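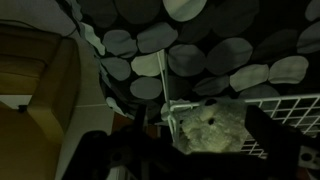
Chapter 2
Shelter and Shade

Learning goals
After reading this chapter, you should be able to explain how a roof slows the loss of heat at night, compare fabric and solid coverings, and read a simple site plan.

Key terms: canopy, pitch, span, runoff, radiant heat

People have put covers over the places where they sleep, trade and cook for as long as there have been settlements to study. A cover does several jobs at once. It blocks direct sun, sheds rain, and at night it holds back part of the heat that the ground would otherwise give off to an open sky. How well it does each job depends on what it is made of, how high it sits and how steeply it slopes.

Fabric is the lightest common covering. It can be folded, carried and put up by one or two people. Dark fabric absorbs more sunlight than pale fabric and becomes warmer during the day, and some of that warmth is passed down to whoever is underneath. Raising the fabric lets air move below it and carries part of the heat away. A tight weave gives deeper shade but lets less air through.

Solid roofs of tile, slate or metal last longer and need a stronger frame. The weight of the roof passes down through the rafters to the walls or posts, and from there to the ground. A wide span needs deeper beams or extra posts.

The market at Brirkthorpe shows how both kinds of covering can be used in one town. Its main hall has a slate roof with a steep pitch, suited to the heavy winter rain. The stalls outside are covered only on Sunday, when traders put up cloth awnings and take them down before dark. In Ferdale, where summers are dry, the stalls keep their awnings up from May to September.

Section 2.1 begins with pitch and runoff. Section 2.2 deals with radiant heat and includes the Rarkville night temperature readings, which you will need for the graphing exercise at the end of the chapter.

Before you go on
Choose a covered place near your home or school. Write down what the cover is made of, which way it slopes and where rainwater leaves it. Keep your notes for Section 2.1.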